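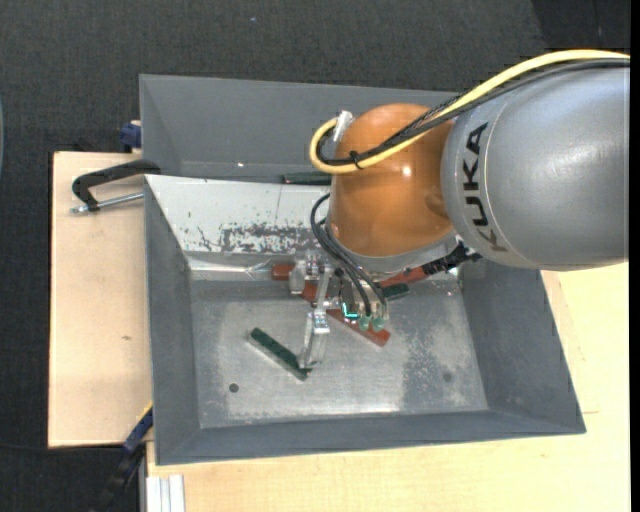

Do I need to be a qualified solicitor to apply? The post is open to qualified solicitors, chartered legal executives and paralegals with at least two years in a disputes team.

Litigation Assistant, Commercial Disputes
Pravier Workneh Solicitors, Vornon House

We are looking for a litigation assistant to join our commercial disputes team of 7. The work is mostly contract and supply claims in the county court and the High Court, with some mediation. The team opened 132 new matters last year.

You will draft witness statements and letters before claim, prepare hearing bundles, deal with disclosure and attend court with counsel. You will also take first calls from clients on the duty rota — one morning a week, starting at 8.30.

We need someone who writes clearly, keeps to court deadlines and knows the Civil Procedure Rules well enough to find the right part quickly. Experience of Prellis, our case management system, is useful but we will train you.

The post is permanent and full time, with two days a week at home after probation. Salary depends on experience. We pay practising certificate fees and will consider a training contract after 12 months.

To apply, send a CV and a covering letter of no more than one page to the practice manager, quoting reference 914. Applications close at noon on the last Monday in August. Interviews are in person and include a short drafting exercise — please allow two hours.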